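About Niskanen Bedding

Niskanen is a family-run bedding and linen store in Ceststead. 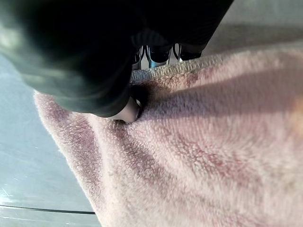
We opened in 2000 as a market stall in Clestedbridge and moved to our present building on Kurach Street five years later. We sell sheets, quilts, pillows and blankets, and we hem curtains to order. Most hemming is ready within 7 days.

Our stockroom holds about 725 items. If you don't see your size on the floor, ask at the counter and we will check in the back. We deliver in Ceststead and Clestedbridge. The store closes for inventory the first week of July.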